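Ofertas de la semana: juguetes y juegos de mesa

Va rápido que el boletín sale en una hora y todavía me falta la mitad de las cosas.

Lo mejor de estos días, la cocinita Flameo. Bajó a 800 pesos en la tienda en línea de Ristine, y es la versión grande, la de dos hornillas con luz y sonido. Trae 31 accesorios: ollitas, cubiertos, verduras de las que se parten con velcro. Pilas no incluidas (tres AA, cómprenlas de una vez). Ximena Cuautle la pidió el viernes para su sobrina y dice que el cartón llegó golpeado de una esquina pero todo lo de adentro bien. Armado: media hora larga, con desarmador de cruz. Las instrucciones vienen en un dibujito minúsculo, paciencia.

Ojo con el color. La roja está en oferta, la verde menta sigue a precio normal y el sitio las enseña en la misma página. Revisen el carrito antes de pagar.

Segundo: Stirum, el juego de losetas y barquitos. De dos a cinco jugadores, a partir de ocho años, partidas cortas. Estaba agotado desde febrero y ya volvió, con la caja nueva y el reglamento corregido. No tiene descuento como tal, pero si agregan la expansión del faro el envío sale gratis. La expansión sola no la recomiendo, son puras losetas repetidas y un tablero chico. Con el juego base ya vale más la pena.

Henryk Mazurek pregunta si la edición vieja es compatible con la expansión. Sí, aunque el reverso de las losetas es un poco más oscuro y se nota al barajar. Métanlas en una bolsa de tela y listo.

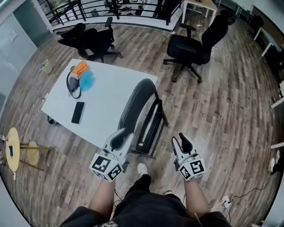 Tercero, los bloques Tilahun. Cubeta de 23 piezas grandes, para los chiquitos de año y medio en adelante. El precio lo cambian a cada rato, ayer en la noche estaba a mitad y hoy en la mañana ya no, luego otra vez sí. Si lo ven rebajado no lo piensen mucho. La cubeta sirve para guardar todo pero la tapa es durísima, un niño no la abre solo.

Cupones: en compras de más de 2,000 pesos hay un descuento adicional en toda la sección de juguetes de Ristine. Se aplica solo, sin código, al llegar a la pantalla de pago. No se junta con meses sin intereses, hay que escoger. Wagner Fagundes intentó las dos cosas y le borró el carrito completo, aviso.

Devoluciones: treinta días, con caja. Sin caja nomas dan vale de tienda.

Lo que quedó fuera: la pista de carreras que pidió Estrella Arellano. Sigue carísima, la checo la próxima semana. Tampoco encontré los rompecabezas de mapas, los que había eran de otro tamaño y no traían póster.

Correción del boletín pasado: puse que el tren de madera traía puente y no trae, el puente se vende aparte. Gracias a Noemí Manríquez por escribir. Si ven otra oferta buena respondan a este mismo correo antes del jueves y la meto en la siguiente lista.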